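Minutes, demonstration methods meeting
October 7, 2018, second floor, long table by the pillar

Present: Raelene Ruddock (chair), Lorenz Ammann, Zhenhua Zheng, Vlasta Golob (minutes)
Apologies: Jocelyn MacDonald

**1. Previous minutes**

Accepted with one correction. Under item 4, "paired trials" should read "paired demonstrations." VG to amend the stored copy.

**2. Two-gripper demonstrations, status**

LA reported that the set for the Killis study now stands at 159 demonstrations, all recorded with hand-held grippers at the white table. After screening, 14 were set aside. The usual fault was lost tracking when one gripper passed in front of the other. LA has kept the raw files and marked them in the index.

ZZ asked whether the item mix is still too easy. The current mix has flat bags, small packets, a bottle on its side and the clear container with the red base. LA's view is that the flat items give the least trouble to the person demonstrating and the most to the policy, which tends to close above the item. RR asked for the failure counts by item before any change is made to the mix. 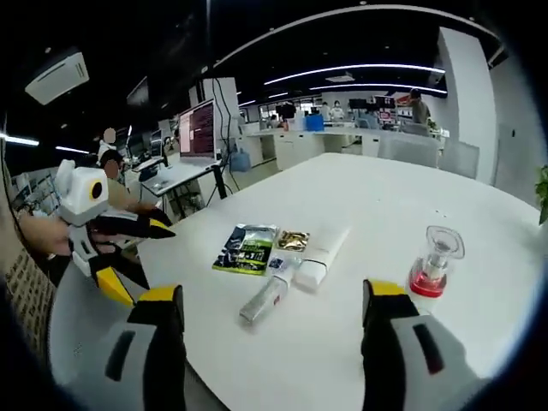

*Fig. 1. Mixed items between the yellow tips, second gripper at left.*

ZZ noted that foil and clear plastic are both in the mix and that the two have been logged under one heading, "reflective." Agreed to split the heading. Existing entries will be relabeled by hand from the recordings.

**3. Result: relative pose against absolute pose**

ZZ presented the comparison held over from the last meeting. Two policies were trained on the same screened set. The first used the pose of each gripper in the table frame. The second used the pose of each gripper relative to its own position at the start of the action window, plus the pose of one gripper relative to the other.

On the container task, the relative version completed 70 percent of test runs. The absolute version completed almost 15 percent. ZZ stated that the gap is larger than expected and should not be quoted outside the group until the runs are repeated with a new table calibration. An error in the table frame would hurt the absolute version only.

LA asked if the inter-gripper term alone explains the gain. Not known. ZZ has not trained a version without it. RR considers this the most important missing run and wants it done ahead of the calibration repeat.

Discussion of how a run is scored. The present rule is that the container must be upright and clear of both grippers when the run ends. VG pointed out that a run where the container is never lifted would pass under this wording. ZZ confirmed that such runs were failed by judgment. Rule to be rewritten to require a lift.

**4. Approach to the container**

LA raised the spread in how people approach the container when it is on the stand. Some bring the second gripper in from the side at cup height; others come down from above and correct late. Both styles are in the set with no label.
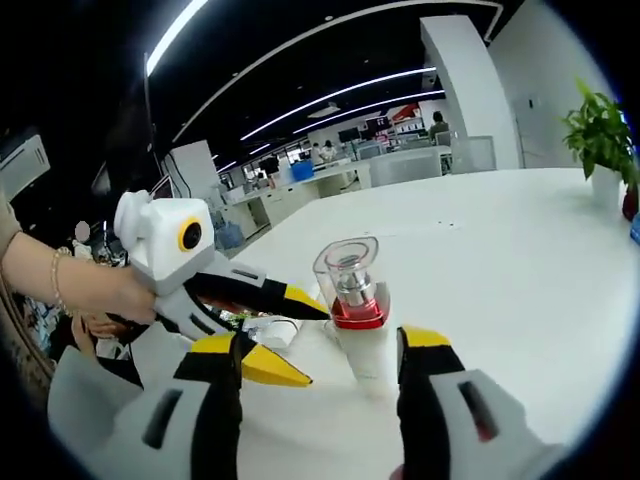 Verkico Manipulation Methods Group

RR prefers the side approach for the next block, with the second gripper's long finger brought in diagonally and the first gripper open on either side of the container. LA disagreed with removing the other style altogether, on the grounds that a policy trained on one approach will have little to recover with when it starts from a poor position. Agreed to keep both styles and add a label field with the values "side" and "above." Unclear cases are left blank.

ZZ asked that the start pose of both grippers be held for a moment before each demonstration, as the relative version depends on a clean first pose. Agreed. LA to add this to the instruction sheet.

**5. Software**

The Antal converter drops the last few samples of any recording that is stopped early. VG has a fix, not yet tested on long recordings. The Finent viewer still shows the two gripper streams with left and right swapped in playback. The stored data is correct. Low priority.

**6. Actions**

- ZZ: train relative version without the inter-gripper term, then repeat the comparison with new calibration
- LA: failure counts by item; update instruction sheet; add approach label
- VG: split "reflective" heading; test converter fix; amend previous minutes
- RR: rewrite scoring rule and send to JM for comment

**7. Any other business**

The written report on the comparison is due in December. RR will draft the method section. Date of next meeting to be set when JM is back.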